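Packing and Tabletop Handling Assistants – Tidov, Planley site

Tidov is hiring two part-time assistants for the packing and tabletop handling room at Planley. The positions report to Eifion Kemeys, room supervisor. Start is in February, with a fixed term to the end of the current work order and possible extension.

Scope of work

Assistants pick up, turn, fold, flatten and set down small household and retail items at a table, following a written task sheet. Most items are soft packages: plastic wrappers, bags, pouches and refill packs. Soft packages do not hold their shape between attempts, and the task sheet states the starting condition for each one (flat, folded once, crumpled). The item is returned to that condition before the next attempt begins.

A typical shift covers one item group. Each attempt is entered in the log with the item code, the starting condition and the result. Partial results are logged as partial and are not repeated unless the sheet calls for it. The current work order covers 624 items, of which roughly 600 are on the shelves and coded. The remainder will be coded by the new assistants during their first weeks.

Duties

Prepare the table according to the layout card for the shift.
Carry out handling tasks at the stated pace, using both hands.
Keep the log current – entries are made after each attempt, not at the end of the block.
Report torn, leaking or mislabeled packages to the supervisor and remove them from the set.
Return all items to their bins and clear the table at the end of the shift.

Working conditions

Work is done in blocks of 90 minutes with a break between blocks. Each shift has 2 blocks. Tasks may be done seated or standing; chairs are adjustable. The room is indoors and heated. No item weighs more than a full grocery bag. Clothing is your own choice, but long necklaces and bracelets must be taken off during a block.

Requirements

Steady use of both hands and normal or corrected vision.
Ability to follow written instructions in English without changes or shortcuts.
Legible handwriting or basic typing.
Previous packing, sorting or stockroom work is useful but not required.

How to apply

Send a one-page resume and a short note on your available hours to Bevan McPhee, Tidov staffing desk, Planley. Mention whether you prefer mornings or afternoons. Selected applicants will be asked to complete one unpaced trial block, paid at the normal rate.
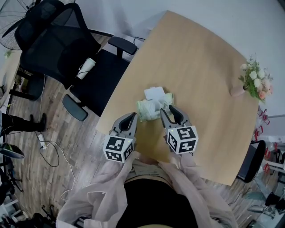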